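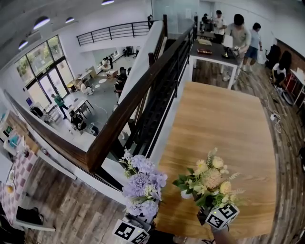 Two bouquets, one of artificial flowers in cream, peach and pale yellow and one in lavender-purple

Planting Crocus Corms in Grass
Members' guidance from the Hular Garden Society
Last reviewed February 4, 2025

Crocuses planted in a lawn will return and spread for many years if the corms are set at the right depth and the grass is left uncut until the leaves have died back. These instructions apply to the spring-flowering kinds. Autumn-flowering kinds are planted earlier in the year and are covered on a separate page.

When to plant
Corms should be in the ground by the end of September where possible. Later planting is acceptable on light soils, although flowers may be smaller in the first spring.

What you will need
A hand fork and a narrow trowel or bulb planter
A half-moon edging tool, if turf is to be lifted
Firm corms, free from mould
Horticultural grit, for heavy soils only

Choosing the site
Select an area that receives sun in late winter. The ground beneath deciduous trees is suitable, as the leaves have not yet opened when the crocuses flower. Avoid hollows where water stands after rain, and avoid any part of the lawn that must be mown early.

Planting
1. Mow the grass as short as the mower allows and rake off the clippings.
2. Scatter the corms by hand over the area and plant them where they fall. Move any that are touching.
3. For small numbers, cut a separate hole for each corm, 9 cm deep. On heavy clay, put a little grit in the bottom.
4. For larger numbers, cut the turf in an H shape, fold back the two flaps and loosen the soil beneath with the fork before planting.
5. Set each corm with the pointed end upwards. Replace the soil or turf and firm it gently with the foot.
6. Water only if the ground is dry.

Members planting on a larger scale may wish to note that the bank at Dmytriv was planted by the turf-flap method with 300 corms in its first year. Lesia Pylypenko, who keeps the planting register, recorded 1,705 flowers there last spring.

Protection from animals
Squirrels and mice will dig up newly planted corms. Lay chicken wire flat over the area and peg it down – it should be lifted once the shoots appear, before they grow through the mesh.

Aftercare
Do not mow until the leaves have turned yellow. Do not tie or knot the leaves. Feeding is seldom needed, and lawn weedkiller must not be used while any crocus leaf is green.

Crowded clumps may be lifted and divided when the leaves have died down. Replant the larger corms at once and grow on the smallest in a nursery bed.

Questions about this page should be sent to Roksolana Prokopenko at the Society's office.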